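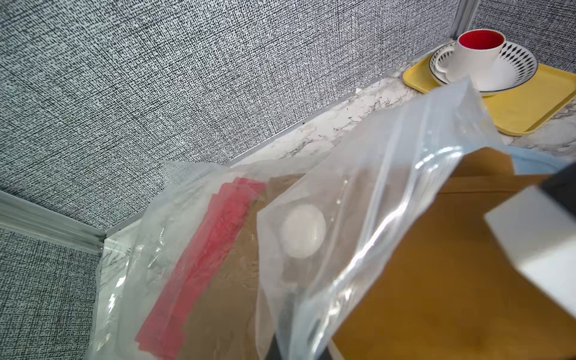
Slide 1: counter corner, cup on its tray, bags in front

Start straight in, no long hello. Thank Guido Farina for the slot. Ask who here has a shelf of bags at home they've never used. Wait for hands.

Point at the round white valve. Vacuum storage bag. Talk is about packing up a small office kitchen corner, Brollthorpe move, April. 51 desks, 2 tea points, one van.

Soft stuff first. Tea towels, aprons, seat pads. Fold flat, don't roll. Stop well short of the fill line or the seal won't close. Run fingers along the seam twice, then the pump. SLOW DOWN HERE, people always want to write this bit down.

Crockery. Not in vacuum bags! Say it again. Babatunde Ojo lost a handle at Kimholm that way, he's fine with me telling it. Paper round each cup, saucers on edge, flat box folded up last.

Yellow tray - leave it out till the end. Cup with the red inside stays on it, one per person, everyone needs a brew on moving day. Same goes for the patterned bowl under it.

Marble-pattern tops: wipe down before bags go on, grit makes pinholes. Check corners by the fabric panels too, crumbs get in teh gap under the metal strip.

Costs. Janska quote was 69 pounds for the bags, all sizes. Honorato dearer, skip unless asked.

Label on the bag AND the box. Kettle goes in my car, not the van.

Questions, 9 mins max. Leave handouts by the door, dont forget pens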